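Who Gets Named: Reading the Death Notices of Curnasby
Student project report
Noemi Ostrowski and Igor Krajčí
Project advisor: Harriet Schumacher

Why we picked this

My great-aunt's death notice fits on an index card, and I must have read it fifty times before I noticed that it names her bowling team but leaves out her first husband. Who decided that? Igor had a similar story from his side, and by the end of lunch we had a project. We wanted to find out how families in one town write about their dead: who is listed, in what order, and what the rest of the space gets used for.

What we read

We read 292 death notices from the Curnasby weekly paper. The public library keeps the bound volumes, and Wanda Van Dusen at the reference desk let us work through them at the long table as long as we turned the pages flat. We took every notice that ran longer than a bare name and service time. Paid memorial verses were left out, and so were the notices that only thanked people for flowers.

Everything went into a spreadsheet we called Fandex, for "family index" (Igor's idea, and I gave up fighting it). Each row is one notice. The columns cover age, birthplace, "preceded in death by," "survived by," in-laws, pets, jobs, church or club, and a wide open column for anything that surprised us. That last column became our favorite place in the whole file!
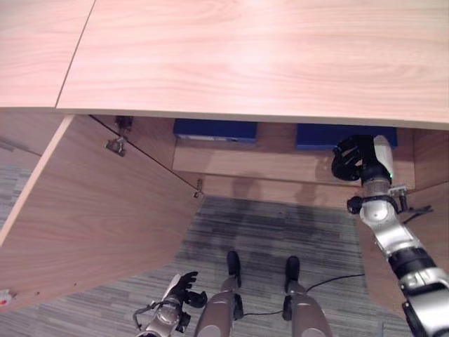

Figure 1. Desktop and open cabinet door, light wood.

How we sorted the names

The first trouble was parentheses. "Her son Dale (Marcy)" means Marcy is Dale's wife, and in older volumes it can also be a maiden name, as in "Ruth (Thibodeaux) Lang." We got this wrong for a whole batch and had to go back through it. After that we made a rule that a name in parentheses stayed marked "unsure" until a second notice or a gravestone settled it.

Gravestones turned out to be a huge help. We spent two afternoons at Sustside Cemetery in January, which I do not recommend without good gloves, and matched stones to notices row by row. We could connect 34 families across more than one generation. The Thibodeaux family alone took us most of a morning, with three Ernests and a cousin who is called Bud everywhere except on his stone.

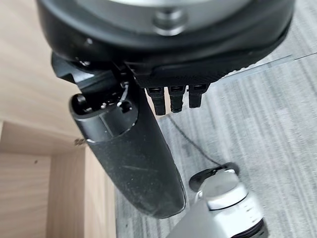

Figure 2. Gripper from below, with its three short fingers.

What we found

Order matters to people. The spouse nearly always comes first, then children from oldest to youngest, then brothers and sisters. When a notice breaks that order there is often a story. In one, a neighbor is named before any relative, "who brought in the mail and stayed for coffee." I loved that one so much I read it out loud in the library.

The older notices spend their words on work and church. Newer ones make more room for habits and small pleasures – pie crust, crossword puzzles, a terrible singing voice. Dogs and cats start showing up as survivors, sometimes with their own adjectives. We also saw grandchildren go from a plain number ("nine grandchildren") to a full list of first names, which makes the newer notices much more useful for anyone tracing a family.
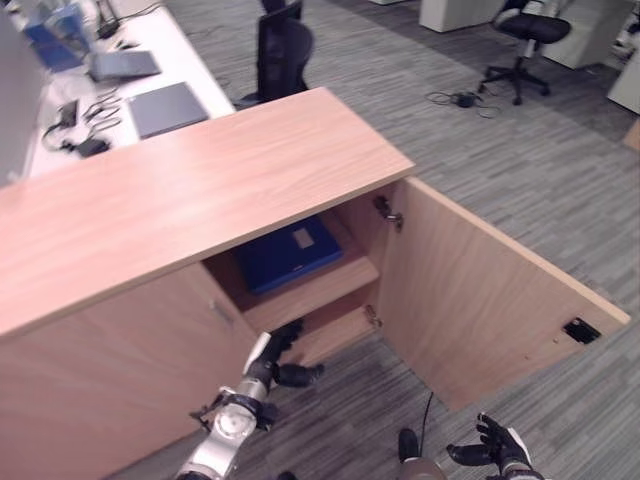 Survivor lists were also where we learned to be careful. A name that is missing does not prove a quarrel. It may mean a late phone call, a word limit, or a cousin who asked to be left out. I started to think of each notice as a cabinet with one door wide open and the other shut: you can see a good stretch of shelf, and you can guess that it keeps going behind the closed side, but a guess is all you get. Igor wanted to mark "estranged" in Fandex for a few families and we argued about it for days. In the end we wrote "not named" and left it there, and I think that was right.

Talking to a writer

We interviewed Soledad Ferreira, who helped families with their notices at a local funeral home before she retired. She told us most people arrive with a list of names and nothing else. Her way in was to ask what was on the kitchen counter at home. People would start talking about a coffee can full of buttons or a radio that was never turned off, and there was the second paragraph.
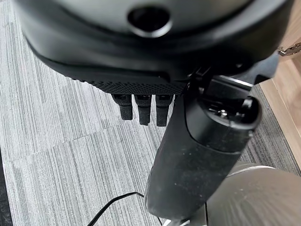 She also explained the phrase "in lieu of flowers," which we had recorded over and over without wondering about it. Some families had a cause they cared about. Others had a small house and no place to put the flowers. She said the hardest calls were the ones that came after printing, when somebody had been forgotten, and that she always offered to run the corrected version in full.

What we would change

We should have started with the parentheses rule. We should also have agreed on how to record stepchildren, since some notices fold them in with the other children and some list them apart, and our early rows don't show which. Ms. Schumacher suggested adding a column for who wrote the notice, where that can be known. It would mean asking families, so we would need a permission form first.

Fandex is saved on the library's local history computer under our last names. Ms. Van Dusen has the printed copy, with Igor's corrections to the Ernests in pencil.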